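Progress report to the Gullora fund, July
Project: robot help on the Skokico refurbishing bench, Pennington workshop

Thank you again for your patience with us this spring. The old desktops keep coming, and your grant of 3000 dollars toward fixtures and training has gone a long way for the people who work on them.

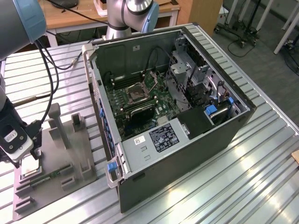 Will anyone lose hours over this?
Everyone on the bench keeps the hours they had, and two of the team are now learning to set up the arms.

Processors and memory are the fiddly part of the job, hard on the eyes and the fingertips, so that's where we asked Dreten to begin. Our people still open the cases and still make the final call on every board.

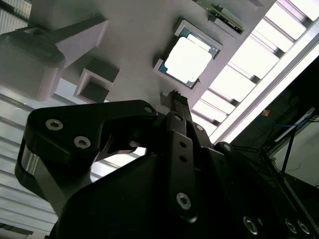
Dreten wrote back that we should let the bench staff set the pace of the arms for the first 9 weeks, and we've gladly agreed.

The printed fixtures have been changed more than once, mostly on advice from the bench (they had plenty, and it was good!). 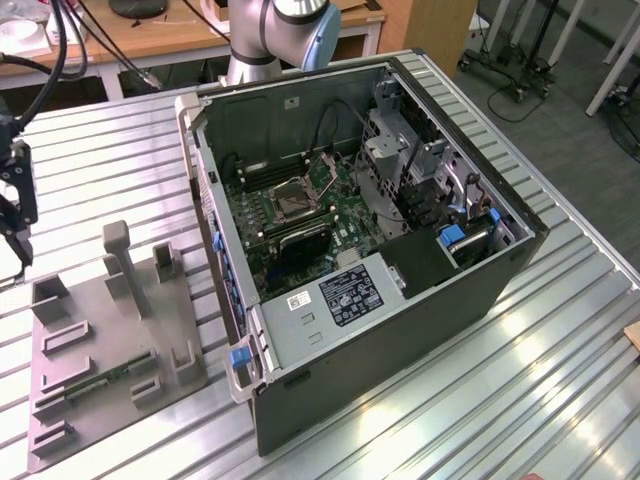

Open tower and parts fixture on the bench.

We've logged 849 practice runs so far, and the log is now kept by the same people who used to do the work by hand. They wanted it that way, and it makes our meetings much livelier.

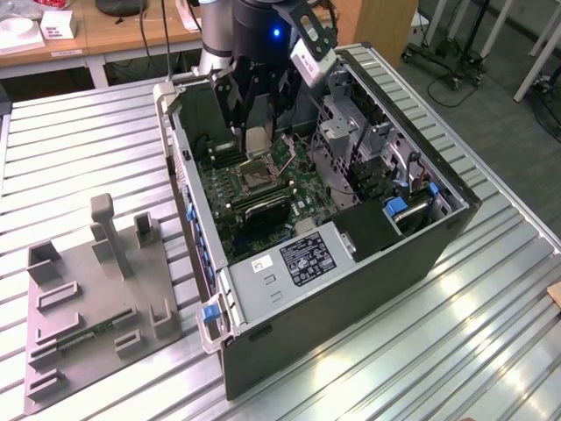

One remark from the late shift was that wrists feel better by evening but the day can feel long when you're mostly watching, so we'll try shorter turns at the arms in the next period.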